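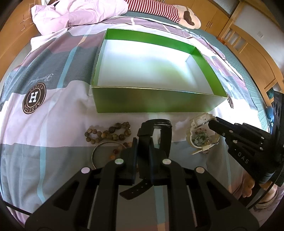
통행료장부덕후 @tollbook_kr
2018년 10월 8일

드디어 다 읽었어요!! 18세기 영국 유료도로 장부요. Rardale에서 Wekham까지 가는 길에 있던 요금소 기록인데 너무 재미있어서 타래로 풀어봅니다. 길어요. 커피 가져오세요.

일단 배경부터. 원래 영국의 길은 교구 주민들이 일 년에 며칠씩 나와서 고쳤어요. 품삯 없이요. 자기 동네 길이면 그나마 하겠는데, 남의 동네 짐마차가 잔뜩 지나가는 큰길까지 우리가 메워야 한다? 당연히 다들 건성으로 했죠.

그래서 나온 게 턴파이크 트러스트예요. 의회에서 법을 하나 받아서 지역 유지들이 길을 맡고, 요금소를 세워 지나가는 사람한테 돈을 받고, 그 돈으로 길을 고치는 방식. 길을 쓰는 사람이 내라는 거죠. 18세기 중반에 이게 폭발적으로 늘어납니다.

turnpike라는 말 자체도 좋아요. 창(pike)을 단 가로막대가 빙글 도는 모양에서 왔다고들 하는데, 정작 18세기 요금소는 그냥 문짝이 많았어요. 이름만 남은 거죠. 저는 이런 단어를 정말 좋아합니다.

제가 읽은 건 El-Sayed에서 낸 전사본이에요. 134쪽짜리 얇은 책이고, 손글씨를 철자까지 그대로 옮겨놨어요. 같은 징수인이 wagon이랑 waggon을 한 줄 안에서 섞어 쓰는 것까지 살려놨습니다. 편집하신 분들 복 받으세요.

장부에 있는 항목은 307건. 적어 보이죠? 매일매일 기록이 전부 남은 게 아니고, 평소와 다른 일이 있었던 건만 따로 적은 부책이라서 그래요. 근데 그래서 더 재밌어요! 평범한 날은 없고 죄다 사건이거든요.

제일 많은 건 요금 시비입니다. 압도적이에요. "이건 짐마차가 아니라 농사용 수레다", "나는 교회 가는 길이다", "이 양들은 팔러 가는 게 아니고 풀 먹이러 가는 거다". 면제 조항이 많았으니까 다들 자기가 면제라고 우기는 거예요.

면제 조항이 트러스트마다 조금씩 다른데, 대체로 거름 싣고 가는 수레, 일요일에 예배 가는 사람, 우편물, 행군하는 군인 같은 게 들어갑니다. Rardale 길도 비슷했어요. 그랬더니 무슨 일이 생기느냐. 거름이 갑자기 인기 화물이 됩니다.

제가 소리 내서 웃은 항목. 어떤 수레가 거름을 실었다고 해서 그냥 보내줬는데, 징수인이 나중에 이렇게 적었어요. "위에는 거름, 밑에는 치즈." 그게 끝이에요. 그 뒤로 어떻게 됐는지 한 줄도 없음. 치즈는 누가 먹었을까요ㅠㅠ

바퀴 얘기 해도 되나요? 할게요. 이 시대 요금표는 바퀴 너비를 엄청 따져요. 좁은 바퀴는 길을 파먹고 넓은 바퀴는 눌러 다져준다고 봤거든요. 그래서 넓은 바퀴를 달면 요금을 깎아주고 좁으면 더 받았어요. 1750년대에 의회가 아예 법으로 넓은 바퀴를 밀어줍니다.

그런데 넓은 바퀴는 무겁고 비싸잖아요. 말도 더 필요하고. 그래서 Wekham 쪽 운송업자들이 꾀를 낸 게, 바퀴 폭은 넓은데 가운데만 볼록하게 만드는 거였어요. 재면 넓고, 실제로 땅에 닿는 건 좁고. 징수인이 이걸 "정직하지 못한 바퀴"라고 써놨습니다. 이 표현 너무 좋아서 메모장 맨 위에 올려놨어요.

그러니까 요금소에서는 바퀴를 재야 했고, 재려면 수레를 세워야 했고, 세우면 뒤가 밀렸고, 뒤에서는 욕을 했겠죠. 장부에 욕은 안 적혀 있어요. 대신 "부적절한 언사"라는 말이 계속 나옵니다. 뭐라고 했는지 좀 적어주지!

징수인 월급 얘기도 나와요. 집은 공짜로 줍니다. 요금소에 붙은 작은 집인데, 길 양쪽이 다 보이게 앞이 튀어나온 집이 많았어요. 지금도 영국 시골길 가다 보면 길가에 바짝 붙은 각진 집이 있는데, 그중에 옛 요금소가 꽤 있습니다. 이거 알고 나면 지도 보는 재미가 달라져요.

단점은 밤에도 문을 열어줘야 한다는 거. 1월 항목들 보면 정말 안쓰러워요. 눈 오는 새벽에 누가 문을 두드려서 나갔더니 말 한 마리, 요금은 동전 한 닢. 그걸 받으려고 일어난 거예요. 그리고 또 적었어요. 저 같으면 안 적었을 텐데.

아, 혹시 요금을 한 번 내면 문마다 또 내야 하냐고 물어보신 분! 좋은 질문이에요. 표를 줬습니다. 종이쪽지 같은 건데, 같은 날 같은 트러스트의 다른 문에서 보여주면 통과되는 경우가 많았어요. 그러니 당연히 표를 빌려주고 되파는 사람도 등장합니다. 사람 사는 데가 다 그렇죠.

장부 중반쯤 되면 징수를 입찰로 넘겨요. 트러스트가 직접 걷는 대신, 일 년 치 징수권을 경매에 부쳐서 제일 높게 부른 사람한테 주는 거예요. 트러스트는 돈이 일정하게 들어와서 좋고, 낙찰받은 사람은 그보다 더 걷으면 남는 거고. 여기서부터 장부 분위기가 확 바뀝니다.

어떻게 바뀌냐면, 봐주는 게 없어져요. 전에는 "이웃이라 보냄" 같은 항목이 제법 있거든요. 입찰제 이후로는 한 건도 없어요. 글씨도 달라지고 문장도 짧아지고요. 제도 변화가 이렇게 말투로 보이는 자료를 저는 처음 봤어요. 이 부분 읽다가 밤을 새웠습니다.

동네 사람들이 가만있었느냐 하면 당연히 아니죠. 우회로가 생깁니다. Rardale 아래쪽 밭을 가로지르면 문을 피해 갈 수 있었대요. 그러자 트러스트가 밭길 끝에 쇠사슬을 걸고, 그러자 누가 쇠사슬을 가져가고, 또 걸고, 또 가져가고. 이 쇠사슬 이야기만 모아도 단막극 하나 나와요.

영국 전체로 보면 더 과격한 일도 많았어요. 1720년대랑 1740년대 말에 브리스틀 쪽에서는 요금소를 부쉈고, 1753년에는 리즈 근처에서 군대가 발포해서 사람이 죽었습니다. 요금 몇 푼 가지고 왜 그렇게까지 했나 싶을 수 있는데, 매일 석탄을 싣고 그 길을 지나야 하는 사람한테는 몇 푼이 아니었어요.

저는 처음에 턴파이크 하면 그냥 "교통혁명, 이동시간 단축" 이렇게만 외웠거든요. 시험에 그렇게 나오니까요. 물론 길은 빨라졌어요. 런던에서 지방 도시까지 역마차 시간이 쭉쭉 줄어듭니다. 그런데 장부로 읽으니까 그 시간이 누구 주머니에서 나왔는지가 보이는 거예요. 이게 1차 사료의 맛!

책 뒤에 부록이 2개 있는데 둘 다 꼭 보세요. 하나는 요금표 전문이고(소는 스무 마리 단위로 계산합니다), 다른 하나는 길 고치는 데 쓴 자재 목록이에요. 돌, 돌, 자갈, 돌, 맥주. 맥주는 인부들 몫이겠죠? 꽤 자주 나와요.

돌 얘기가 나와서 말인데, 이 시기 도로 보수는 생각보다 주먹구구였어요. 큰 돌을 부어놓고 마차가 밟아서 다져주길 바라는 수준도 많았고요. 잘게 깬 돌을 층층이 까는 방식이 널리 퍼지는 건 19세기 들어서입니다. 장부에 바퀴 부러졌다는 항목이 왜 그렇게 많은지 이해가 가더라고요.

트러스트는 그 뒤로 어떻게 됐냐면요. 철도가 들어오고 수입이 뚝 떨어져요. 빚은 그대로인데. 그래서 19세기 후반에 하나둘 해산하고 길은 공공으로 넘어갑니다. Rardale도 그 흐름대로 갔고, 문짝은 어느 농가가 사 갔다는 게 마지막 기록이에요. 그 문짝 지금 어디 있을까요. 진지하게 궁금합니다.

200년도 더 된 종이인데 읽다 보면 징수인이랑 친해져요. 이름은 안 나오는데 성격은 다 보입니다. 비 오는 날엔 철자가 엉망이고, 양 떼를 유난히 싫어하고, 숫자 7을 이상하게 써서 편집자 주석이 따로 달려 있어요.

구하는 방법 물어보시는 분들 계셔서요. 종이책은 저는 도서관 상호대차로 받았고, 원본 스캔은 Lastska 디지털 서고에 일부 올라와 있어요. 회원가입 없이 보입니다. 다만 확대하면 좀 느려요. 인내심을 가지고 기다리면 글씨가 또렷하게 떠요.

필체 읽는 게 처음이면 뒤쪽부터 보시는 걸 추천해요. 입찰제 이후 글씨가 훨씬 반듯합니다. 앞쪽은 긴 s 때문에 처음엔 전부 f로 보여요. 저도 한참 동안 "fheep"이 뭔가 했어요. 양이었습니다.

비슷한 자료 아시는 분 있으면 답글로 꼭 알려주세요! 다리 통행료 장부도 좋고 나루터도 좋고 운하도 좋아요. 한국 쪽 자료면 더 좋고요. 조선시대 나루 기록 읽어보신 분 계신가요? 저 이제 길에서 돈 받는 이야기라면 다 읽을 준비가 됐습니다.

추가) 바퀴 재는 도구가 어떻게 생겼냐는 답글이 있어서 찾아봤는데 장부에는 그냥 "the gauge"라고만 나와요. 그림도 없고요. 부록 자재 목록에 gauge 수리비가 한 번 있긴 해요. 맥주 바로 밑 줄에요.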